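Brustau : feu vert conditionnel pour le collyre sans conservateur de Peltance

Le laboratoire Peltance a obtenu en juillet une autorisation de mise sur le marché conditionnelle pour son collyre sans conservateur, destiné aux patients atteints de kératite neurotrophique modérée à sévère. Le produit, fabriqué sur le site de Brustau, sera délivré uniquement sur prescription hospitalière pendant la première phase de commercialisation.

Le dossier repose sur une étude de phase III menée en double aveugle chez 756 patients, avec une instillation quatre fois par jour. Le critère principal, la cicatrisation complète de l'épithélium cornéen à la huitième semaine, a été atteint. Les effets indésirables le plus souvent rapportés sont une douleur oculaire transitoire et un larmoiement. Les données de tolérance regroupent 2 094 sujets exposés, toutes études confondues.

L'autorisation est assortie de deux obligations : la remise d'un rapport de suivi à douze mois et la conduite d'une étude complémentaire chez les porteurs de greffe de cornée, exclus des essais initiaux. « Le protocole de cette étude est déposé, les inclusions débuteront dès validation par les centres », indique Despina Radonjić, directrice des affaires réglementaires de Peltance. 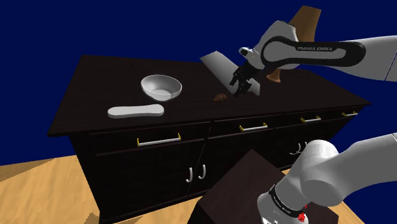 Bol gris clair sur un plan de travail sombre. Image de synthèse.

La molécule doit être conservée entre 2 et 8 °C jusqu'à l'ouverture de l'unidose, puis utilisée dans les douze heures. Cette contrainte a conduit le fabricant à confier la distribution au dépositaire Softić, qui dispose d'entrepôts réfrigérés. Le conditionnement secondaire sera assuré par Dundov, déjà chargé des lots cliniques.

Selon l'entreprise, la population éligible est estimée à environ 2 800 patients. Le prix n'est pas fixé. Les négociations portent sur un tarif par cure de huit semaines, avec une remise indexée sur le taux de retraitement.

Tihomir Bošković, responsable de la production à Brustau, précise que la ligne de remplissage aseptique a été qualifiée et que les trois premiers lots commerciaux sont en attente de libération. Les pharmacies hospitalières pourront transmettre leurs commandes à partir de vendredi, 9 heures.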